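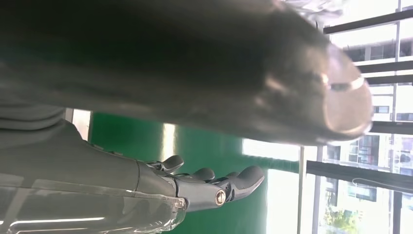 项目进展报告(年中)
课题:腕部视角下的遮挡感知抓取策略
资助方:Lestach基金
执行:Stilluvis实验室操作组
报告人:Mitali Weerakoon

一、总体情况

先说结论,方便只读第一段的评审:方法能用,比申请书里写的慢,比我们在四月份私下担心的好。经费没有超支,主要原因是有一笔设备款到现在还没花出去,详见第五节。

申请书里我们提出,让多指手的操作策略只依赖腕部相机,不再借助架在房间四周的外部相机。理由当时写得很漂亮:外部相机要标定,标定要人,人要吃午饭,午饭回来发现三脚架被碰歪了。腕部相机长在机器人身上,跟着手走,省去一切麻烦。这半年我们主要在研究它带来的另外一些麻烦。

最大的麻烦是遮挡。腕部相机离手太近,视野里常年有一大块近处的东西,虚得看不出边,手指和目标只能分到剩下的地方。策略网络对此的反应很像刚入学的研究生:对画面里最大的那块东西格外重视,不管它有没有用。

二、方法

第一版方法是把近处的虚焦区域直接抠掉,填成灰色。思路干净,代码很短,Tharindu Gazi用一个下午就写完了,我们又用了将近一个月承认它不行。被抠掉的区域里其实有信息:近处物体在画面里怎么移动,和腕关节怎么转动是对得上的。把它填灰,等于把一个不太可靠但一直在说话的证人请出了法庭。

现在的方法内部叫Mullon。名字没有含义,是Tharindu定的,等大家想起来反对的时候,所有配置文件里都已经是它了。Mullon的做法分成两步。

第一步,给每一帧估计一张清晰度图,按局部对比度和运动一致性打分。清晰度低而且跟着手腕一起动的区域,归为近处遮挡;清晰度低但不跟着动的,多半是背景过曝或者反光,另外处理。

第二步,在策略网络的注意力层里用这张图做加权。近处遮挡区域的权重被压低,但没有压到零,同时它的运动信息单独走一条很窄的支路,只用来修正手腕姿态。支路做窄是有意的,做宽了以后网络又会开始盯着它看,第一版之前的毛病原样回来。

关于背景。腕部相机随手腕转动,转到哪里就看到哪里,墙面、窗户、窗外的楼都可能进来。申请书里写的是“在受控光照下采集”,后来我们把这一条放宽了,白天让自然光照进来。评审如果认为这属于偏离计划,我们同意。好处是训练数据里多了强烈的明暗变化,坏处是曝光参数从此成了组会的固定议题。

三、数据与实验

本期采集了超过400条遥操作演示,任务包括抓取、翻转、插放和递交。按照申请书里定下的质量标准逐条筛过以后,能进训练集的要少得多,淘汰的原因以操作员犹豫为主。操作员戴着手套,看着腕部画面操作,看不清的时候就会停下来想一想。人停下来想一想是美德,数据里停下来想一想,策略就学会了在半空中发呆。我们有过一个版本,把这个习惯学得非常到位,每次接近目标都要先沉思片刻,再沉思片刻,直到超时。

评测部分,我们在未参与训练的物体上做了107次真机抓取测试,三种配置轮流上场:不处理遮挡、填灰、Mullon。顺序打乱,记录的人不知道当前跑的是哪一种,至少理论上不知道。填灰版本的动作有一种特有的迟疑,看过几轮的人都能认出来,所以这个盲测盲得有限,我们在论文草稿里会如实写明。

结果概括如下。Mullon的成功率在三种配置里最高,优势集中在目标被部分挡住的情形。目标完全露出来时,它和不处理遮挡的版本没有可以辨认的差别,这一点符合预期,也让我们在写摘要时失去了一个形容词。填灰版本在几乎所有情形下垫底,包括在一些根本没有遮挡的画面里,原因还在查,目前怀疑是填充边界本身被网络当成了物体的边。分任务的完整表格放在附件里,这里不重复。

失败的案例我们逐条看过录像。最常见的一类是拇指到位过早,把目标推开,另外几根手指随后合拢,抓了个空。这和遮挡处理关系不大,问题出在演示数据本身,操作员习惯先动拇指,因为手套上拇指的响应最快。第二类是逆光,窗户进入画面后自动曝光把手指压得很暗,清晰度图跟着失真。第三类无法归类,录像里看起来一切正常,手就是没有合上。这一类我们单独建了文件夹,文件夹的名字不适合写进报告。

四、没做成的事

申请书里承诺了和力觉信号的融合。目前只做到把两路信号对齐到同一个时钟上,融合还没有开始。对齐花的时间超出预计,力觉那一路的驱动每次重启后会带一个固定延迟,固定的意思是在这次重启期间固定,下次重启换一个数。我们写信问过供应商Biswas,对方回信很客气,建议我们不要重启。

这个建议我们采纳了一阵,效果其实不错,后来楼里检修停电。

现在的做法是每次启动后先让手指自己轻敲一下台面,用敲击时刻重新对时。听上去土,精度够用。Tharindu认为可以写成一篇短文,我认为可以写成附录里的一段,目前仍在协商。

还有一项是跨机械手的迁移。计划里要在另一只结构不同的手上重复全部实验,现在只完成了仿真部分。仿真里的迁移效果好得可疑,我们暂时不打算拿它做任何结论。仿真里的相机从不失焦,而这个课题研究的恰好是失焦。我们已经给仿真器加了景深模型,加完以后结果变得难看多了,也可信多了。

五、经费与设备

人员费用按计划支出。差旅费略有结余,有一次会议改成了线上,参会体验与在现场坐最后一排相当。

未支出的主要是腕部相机的备件。原定型号交货期一再推迟,我们改为评估一款焦距更短的替代品,近处物体在它的画面里会清楚一些。需要说明的是,如果近处完全清楚了,本课题的研究对象就会缩小一截。组里讨论后的意见是,换镜头能解决的部分就用换镜头解决,方法留给换不掉的那部分。这样对论文不太有利,对机器人有利。恳请资助方同意将该笔款项的用途由“备件”调整为“备件及镜头比较”,金额不变。

另有2块采集用的硬盘写满,已按数据管理计划归档。归档时发现早期的一批演示没有记录曝光参数,这批数据仍可用于训练,不能用于逆光分析。后续采集已经把这个字段设为必填,不填就存不下来,操作员对此的评价我们已经口头收到。

六、下一阶段安排

先修拇指的问题。办法是在手套映射里给拇指加一点延迟,让它和其他手指差不多同时到位,然后重采一部分演示。不准备全部重采,Mitali的手腕和操作员的耐心都不支持。

逆光方面,打算锁定曝光,并把曝光值作为输入交给网络。锁在哪个值上还有分歧:偏亮,窗外一片白;偏暗,手指和阴影混在一起。下一期报告会给出比较结果,或者给出仍有分歧的理由。

力觉融合在对时方案稳定后启动,先做最简单的拼接,作为基线。若基线已经足够好,我们会照实报告,不再往上叠复杂的结构。这句话写在这里,也是为了将来有人提醒我们。

第二只手的真机实验排在融合之后。如果时间不够,我们倾向于缩减任务种类,保留每类任务的重复次数。资助方若有不同的优先顺序,请在下一次例行沟通前告知,现在改还来得及,等固定夹具加工出来就比较贵了。

七、需要资助方答复的事项

请就以下2项给予书面意见:

设备款用途的调整,见第五节。

放宽光照条件一事,是否需要补交变更说明。我们已经拟好一份,内容与第二节相应段落基本一致,语气更严肃。

附件:分任务结果表;失败案例分类说明;数据归档清单。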